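Drako Hand-Held Gripper
Rakavent – Tools for recording handwork

Drako / Overview / What changes for staff / Specifications / In the box / Ordering

Overview

The Drako is a two-finger gripper that a worker holds and operates by hand. It has a wide-angle camera on it and it records what the fingers do. The recordings are used to train robot arms to do the same job with the same kind of fingers.

It is sold to workplaces that are getting ready to automate part of their handling work and want their own people to show how that work is done. Most of our customers handle soft goods: clothing, bedding, towels, covers. These are hard to program for in the usual way, as a sweater never lands in the same shape twice. A person who has sorted and folded for years knows where to take hold of it, and the Drako lets that person pass it on without writing any code.

The gripper works wherever the worker does. It can be used at a folding bench, over a cart, or on a bed with the clothes lying on it. No robot has to be in the building while you record.
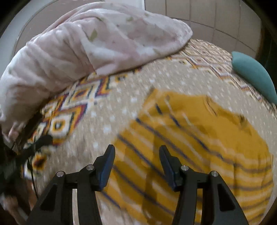 Squeezing the handle closes the fingers and letting go opens them. There is no motor in the hand unit. The force comes from the worker's own grip, so people can ease off on a thin knit and hold harder on a heavy blanket. The opening of the fingers is stored together with the video, and both are saved under the worker's session number.

Who it is for

Commercial laundries, serviced apartments, care residences, garment repair and resale, and training schools for housekeeping staff. If your items are smaller than a washcloth or heavier than a wet bath mat, talk to us first. The standard fingers are made for cloth and are a poor choice for buttons, cutlery or glass.

What changes for staff

Customers ask about this more than about the hardware, so it has its own section.

The first user of the Drako was Castillo, which cleans and looks after furnished apartments in Wivham and does its guests' personal laundry. Castillo wanted a robot arm for the second shift, to pick clothes off a surface and pass them to the person folding. The recording was done by the housekeeping staff, on paid hours, in ordinary bedrooms and in the laundry room.

Eglė Vaher runs housekeeping there. Her notes after the first season are the basis for most of what follows.

– Recording is slower than normal work. A worker using the Drako got through less than half the usual amount of laundry in the first week. Plan the shift so that the recording hours are extra and nobody's rooms pile up behind them.

– Keep sessions short. Castillo settled on 14 minutes, then a change of hands or a change of worker. Wrists get tired before people say so.

– Let people work in their own order. Two of the most experienced staff pick up a garment in quite different ways, one by the cuff and one by the shoulder seam. Both sets of recordings were kept.

– Say in writing what the camera picks up. The Drako's view is wide and takes in walls, furniture and shelves as well as the cloth. Castillo's staff read a one-page sheet before they started, and any worker could have a session deleted on request. Guest rooms were used only between stays.

– Pay for it. Castillo put recording on the wage slip as a separate line at the higher training rate.

"I expected arguments about the robot," Vaher writes. "What I got was arguments about the right way to pick up a sweater. Those had been going on for years anyway."

On the jobs themselves: the arm at Castillo now lifts and passes. Folding, checking for stains, pairing and anything with beads or loose threads is still done by hand. The second shift used to have three people lifting from the carts and now has one, with the other two moved to pressing and to room checks. No one was let go in the change. That was Castillo's decision and we can't promise it for other workplaces. The gripper has no say in how a company uses the hours it frees up, and we advise settling that with staff before the first recording is made.

There is one new task. Somebody has to look after the arm, clear it when it snags and send us the clips that went wrong. At Castillo this is a rotating job, a week at a time.

How many recordings you need

For a single task with similar items, such as towels from a flat pile, plan on 100 good recordings before the first trial with an arm. Mixed clothing takes far more. Stripes, ribbed knits and patterned bedspreads should all be in there if they are part of your day, and so should poor light and crowded rooms. Clean, tidy recordings on a bare bench make an arm that works on a clean, tidy, bare bench.

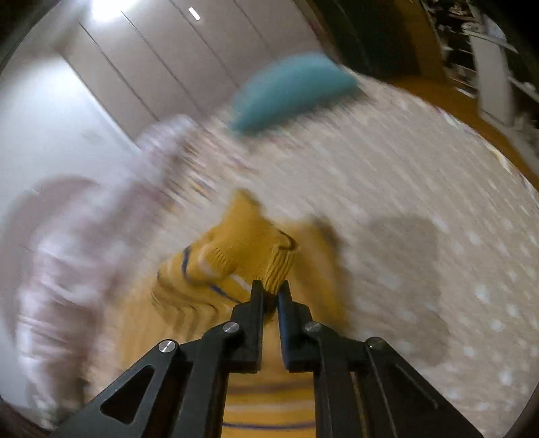

Fast movement is fine up to a point. The tracking copes with a normal working pace and some blur. If the cloth is being snatched or thrown, the software flags the clip for review and leaves it out of the training set until a person has looked at it.

Failed grasps are worth keeping. If the fabric slips out and the worker goes back for it, leave both attempts in. Staff tend to delete these because they feel like mistakes, and we would like them to stop.

Specifications

Type: hand-held parallel gripper, manual, two fingers
Frame: black plates with triangular cutouts to save weight
Pivots: steel screws, can be tightened with the key supplied
Finger pads: soft, replaceable, clip-on
Camera: fixed wide-angle, one per gripper
Connection: cable to belt pack
Belt pack running time: 8 hours
Use: left or right hand
Storage: local card, copied to your own computer at the end of the session
Matching robot fingers: Drako R, sold separately

The Drako R uses the same plates and the same pads. This matters more than it sounds. If the fingers on the arm are a different width from those the worker used, the recordings lose much of their value. Please don't trim the pads or wrap them in tape. If they have gone smooth, replace them, and replace the pair on the arm in the same week.

In the box

Gripper with camera
Belt pack and charger
Cable, plus one spare
Two pairs of finger pads
Pivot key
Staff information sheet to fill in and print
Printed guide

Care

Wipe the pads with a damp cloth at the end of each shift. Lint collects behind the fingers, mostly from towels and fleece, and will stop them closing fully. A dry paintbrush gets it out. Check the pivots once a week; if one turns with a fingernail, tighten it a quarter turn. Do not oil them, it gets on the laundry.

The cable should run behind the forearm and down to the belt. Over a bed it likes to trail across the covers and catch on things, so use the two arm straps.

Ordering and trials

Workplaces can borrow one Drako for a month before buying. The loan includes a visit of half a day, where we sit with the staff who will be using it. We ask that at least one of them be from the floor and that they get to ask their questions without a manager in the room.

Loan units for this year are all out. The next ones are free in December.

Spare pads: sold in packs, order code 169
Arm straps: included with every loan, otherwise sold in pairs
Drako R fingers: made to order, tell us which arm you have

Page updated October 2022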